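Teaching by Demonstration: Questions We Get a Lot

Maintained by Chak-lun Lam. Last changed 15 September 2022.

Is it true anyone can teach the robot a new job in an afternoon?
Anyone can record demonstrations in an afternoon. Whether the robot has learned anything from them is a separate question, and the Furkix brochure skips over it. Plan on a second afternoon, and probably a third.

How many demonstrations do I need?
The number people repeat is 10. We have never had a two-armed task work from 10. For keys and padlocks we set our own target at 400, and I would not promise you that's enough.

Should I guide the arms by hand or drive them remotely?
Moving the arms by hand is easier to learn and feels great. The trouble is that your own hands and sleeves end up in the camera views, and the model may learn to expect them. We drive remotely for anything with two arms. It is slower, you feel almost nothing through the controls, and new operators squeeze too hard.

Why do you use padlocks and keys?
They are cheap, and they are hard. Shiny metal looks different from every angle, a key has to be gripped the right way around, and one arm usually has to hold something while the other works. If a sales demo uses foam blocks, ask to see it done with keys. 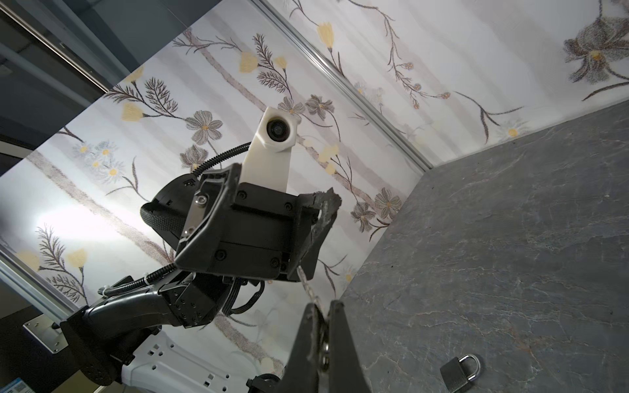
Key and padlock work, two arms.

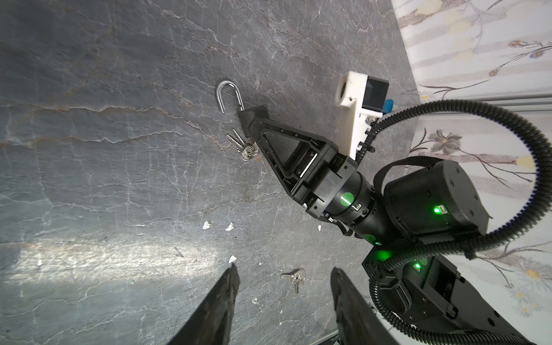
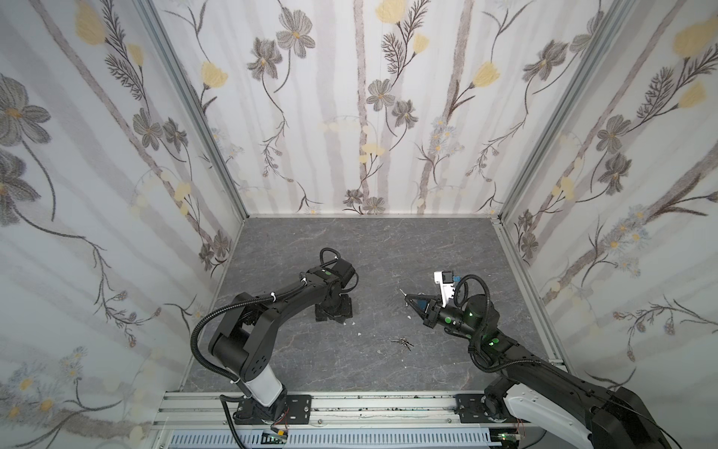 Do failed attempts count?
We keep them, labeled as failures. Hui-mei Mak threw out 29 recordings in one week before we agreed on this, and I still wish we had them. A drop followed by a clean recovery is worth keeping too – as long as the recovery was done on purpose.

Does it matter who the operator is?
More than the vendors admit. Two people will pick up the same key in two different ways, and a model trained on both can dither between them. Agree on one method before you start. Write it down.

Will a skill carry over to a different lock?
Sometimes. Don't count on it. We were told Zetine would handle that for us, and so far I have seen one good video and no numbers.

My success rate looks great. Can I trust it?
Check who reset the objects between trials. If the same person who recorded the demonstrations put the lock down in the same spot every time, you have measured that spot. Have someone else do the placing.

When will you publish results?
October, if the tests are done. I said that about the last set as well.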